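Progress report no. 2, household gripper build
To: Kathleen Hegarty, small grants, Horgan
From: Verena Hauser, for the Jarberg shared workshop
June 4, 2018

Dear Kathleen,

With this letter I report on the second part of our project, which you support with 800 euros for parts. You asked in your last message for a text that can also be read by the people in your office who do not build machines, so I have tried to leave out the mathematics. Gion Lehner has checked the numbers and Rónán Fitzgerald has corrected some of my sentences.

Where we stood before

In the first report I wrote that the arm itself was finished and that it could lift a full cup without shaking. This is still true. The arm stands on its bench and we did not change it, except for one bearing in the elbow that made noise. The arm had no good teacher, however. We moved it with a joystick, and the recordings were slow and full of small corrections. After two evenings with the joystick Gion said he would rather fix the drain himself, and I agreed with him.

So in May we decided to change the method. A person now holds the grippers in the hands and does the task in the normal way, and the movement of the grippers is recorded. Later the arm gets the same fingers, and the recording is translated for it. The idea is not ours, many people work like this, but we wanted to make a version that can be built in a shared workshop with a printer and a soldering iron.

What was built

We have now a left gripper and a right gripper. The bodies are white and gray plastic, the fingers are black and curved. The first fingers were straight, and they slid off everything round. Steinar Egilsson drew the curved ones and we printed them in three hardnesses before we chose the middle one. On the back of each gripper are square black-and-white tags, so the camera can find out where the gripper is and how it is turned. I had believed that one small tag would be enough. It was not, when the hand turned quickly we lost it, and for this reason the tags became larger and moved to a place where the thumb cannot cover them.

The trigger was the most difficult part. It must feel light, because after half an hour the hand becomes tired, but it must also come back by itself. We tried a rubber band, then a spring from a pen, then a spring which we ordered from Vulari. The ordered spring is good. The pen spring was also good, but we could not find two which were the same.

The tasks

As agreed, we work on things from the bathroom and the kitchen. The sinks are from Dometia, where a cousin of Gion works in the store and could let us have display pieces with small faults. We use them without any water connection. The first task is the drain plug: go to it, open the fingers around it, take it out, put it down, and put it back. The second task is the lever of the faucet. The third one, to wipe the basin with a cloth, has not begun.

For the plug we work standing, with the basin on the floor, and the person looks down on the hands. This gives the camera a clear view of both tags for most of the movement. 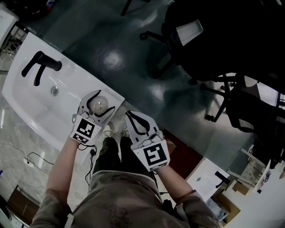
Steinar is not convinced by the floor. In his opinion a sink belongs at the height of a sink, and everything we record with a bent back will have to be recorded again, since the arm will reach from another angle and a person at a real counter holds the elbows differently. He would stop the plug recordings now and build a proper stand first, even if it costs us two weeks.

I have thought about this a lot. He is right about the elbows. For the fingers and the plug I think the difference is small, because what we store is the movement of the gripper compared with the basin, and the elbow does not come into it. We found a middle way: the plug recordings go on as they are, and the lever recordings wait for the stand. Rónán has made a drawing for it, with legs that can be set to different heights. If the arm then fails with the plug on the stand, I will admit it in the next report.

Results so far

We have made 746 recordings of the plug task. Of these, 451 can be used. I was disappointed by this number at first, so I looked through the rejected ones to see the cause. Most of them were lost to the tags: either the light from a lamp fell directly on the paper, or a sleeve covered a corner. Printing the tags on matt paper has helped very much, and in the last group there were almost no rejections from the light. Others were lost because the cable of the gripper got caught and pulled the hand back. A few were my fault alone, I forgot to start the recording and afterwards cut the file in the wrong place.

The arm has tried the plug task only with the old fingers, and I do not want to report a number from this. It found the plug often and held it seldom. With the new fingers we expect to begin as soon as the mounting plate is ready.

Money

We have spent most of the grant on electronics, springs, plastic and the camera. There are 40 euros left. The stand is not included in the budget, but the workshop has enough wood, and we only must buy screws and four adjustable feet. We do not ask for more money at this time. The receipts are in a separate envelope, sorted by date, except for the one from the hardware store, which has become so pale that I have written the amount beside it by hand. Please tell me if this is not acceptable.

Next steps

- Mounting plate for the new fingers on the arm (Gion)
- Stand with adjustable height (Rónán)
- A clip that leads the cable along the forearm - this is small but urgent (Steinar)
- Lever recordings on the stand (all)
- First honest test of the arm with the plug (Gion and I)

One question remains from your side of the agreement. The contract says that the drawings must be published at the end, but it does not say if this includes the recordings. We would like to publish both. In the recordings one can see our hands and sometimes our shoes, and all four of us have agreed to it in writing. Could you ask if your office needs a copy of these papers?

With kind regards,
Verena Hauser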